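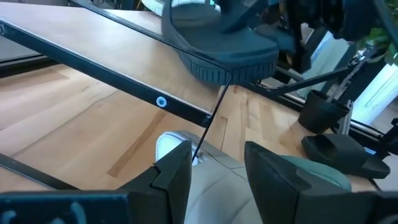
Corina Pascu asks why shoes need a shelf at all, when the floor would hold them just as well. Her question reached the Soster Children's Museum in February, and it is a sensible one. The floor can certainly hold a shoe. A shelf does several other jobs at the same time, and this page explains them.

What a shoe brings indoors

Every shoe has a bottom part called the sole. The sole touches sidewalks, grass, mud, puddles and playground sand. Small amounts of all these things stick to it and travel home with the person wearing the shoe. When shoes are taken off near the door and kept in one place, most of the dirt stays in that place too. It can then be swept up in a short time.

Visitors to the museum's Tudose Room are asked to remove their outdoor shoes before going in. The room has a soft floor, and grit is hard to get out of it.

The parts of a shoe

It is easier to take care of something when you know the names of its parts. The top of a shoe, which covers the foot, is the upper. The upper may be made of leather, cloth, plastic or several materials sewn together. After a shoe has been worn many times, the upper often has small folds called creases. Creases form where the foot bends, and they are a normal part of wearing shoes.

The inside surface, where the bottom of the foot rests, is the footbed. The part underneath is the sole. Many soles have a pattern of bumps, lines or grooves cut or molded into them, and this pattern is called the tread. Tread helps the shoe grip the ground. Some treads are made of small squares and others are made of waves or zigzags. Turn over two pairs of shoes at home and compare them.

Not every shoe covers the whole foot. A slide sandal has one wide strap across the top and is open at the front and the back.

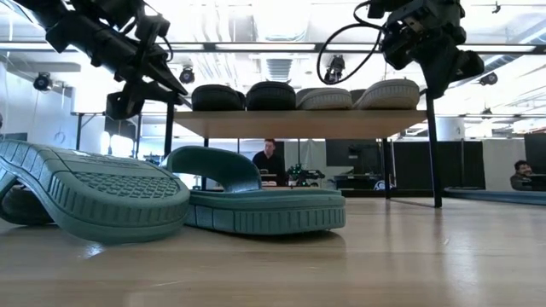 Slides are useful at the pool and on warm days because they go on and come off quickly. They have no laces, buckles or zippers. They can also slip off easily, so they are a poor choice for running, climbing or riding a bicycle.

How a shoe shelf works

A simple shoe shelf is a flat board held up by legs. The board must be stiff enough that it does not sag in the middle. The legs must be the same height, or the board will slope. Screws are often used to hold the parts together. An adult should check them from time to time and tighten any that have become loose.

Lifting shoes off the floor allows air to move around them. This matters when shoes are damp. Feet produce sweat, even in winter, and a shoe that never dries out begins to smell. A shoe left under a pile of other shoes dries slowly. A shoe standing by itself on a shelf dries much faster.

How to put shoes away

1. Undo the laces or straps before taking the shoes off. Pulling a tied shoe off by the heel bends the back of it out of shape.

2. Knock the soles together outdoors, over grass or a trash can.

3. Wipe wet or muddy uppers with a damp cloth. Ask an adult before using soap or polish.

4. Stand the two shoes of a pair side by side, facing the same way. Heavy shoes and boots belong on the lowest level.

5. Do not put wet shoes next to a heater. Strong heat can crack leather and soften glue. Crumpled newspaper placed inside the shoe will soak up the water, and it should be changed when it feels damp.

Something to try

Choose one shoe and draw around it on a sheet of paper. Measure the widest part of the outline with a ruler, and multiply that number by 2 to find how much room the pair needs. If a shelf is 100 centimeters long, how many pairs like yours would fit in one row? How many would fit on a shelf 50 centimeters long? Repeat the activity with an adult's shoe and compare the answers.

Words to remember

Upper: the part of a shoe that covers the top of the foot.
Footbed: the inside surface the foot rests on.
Sole: the bottom of a shoe.
Tread: the pattern on the sole that grips the ground.

Text prepared by Rodica Cârstea for the Soster Children's Museum. Teachers may copy this page for use in class.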